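The Seruldale Soup Run

Zanele Zwane had lived in Seruldale for 90 days when the bell on the 373 tram rang twice and the whole carriage stood up.

"Soup run!" shouted the driver, and everyone cheered, and an old man in a green scarf grabbed her by the elbow as if they'd been friends since school.

"You've brought your onion?" he said.

She had not brought her onion. She had brought a library book and half a cheese roll, and she said so.

"Gilberto Huamán," he said, delighted, and pulled a second onion out of his coat. "I always carry a spare. October, you see! It could be any night in October, and you never know until the bell goes."

Off they went, past the shuttered bakery and up Trirkis Hill, the tram rocking and the passengers singing something with far too many verses. Zanele knew none of the words but there was a good bit at the end of each one where you stamped, and by the third verse she was stamping louder than anybody. Carrots were being passed down the aisle. A girl of five or six was asleep on a sack of barley with her mouth wide open.

"How many people does it feed?" Zanele yelled over the stamping.

"600! More if the river folk come up. And they will come up, because Wasilewska's doing the stock this year and they'd swim for Wasilewska's stock."

At the top of the hill every window was lit. Oh, the smell of it! Thyme and pepper and woodsmoke, and wet leaves underneath, and something sweet she couldn't name (parsnip, Gilberto said, always parsnip, people forget about parsnip). Doors stood open all down the street and you could simply walk in, which Zanele did, four houses in a row, saying good evening to strangers who handed her a peeler or a spoon and asked her what she thought about the salt.

The fifth kitchen belonged to the Sendow sisters, who had argued over the same recipe for thirty years and were having a wonderful time doing it again.

"Onion?" said the elder Miss Sendow, holding out her hand.

Zanele gave it up with real ceremony.

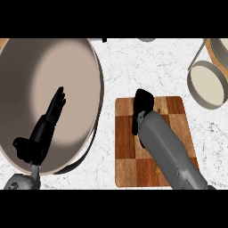 The big pot on the marble worktop.

"Now you have to wish," said the younger sister.

"On an onion?"

"What else would you wish on?"

So Zanele shut her eyes and wished, and it was such a good wish that she laughed out loud in the middle of it. Outside the tram bell was ringing again, and Gilberto was already calling up the stairs that the river folk had been seen on the bridge, all of them, with bowls.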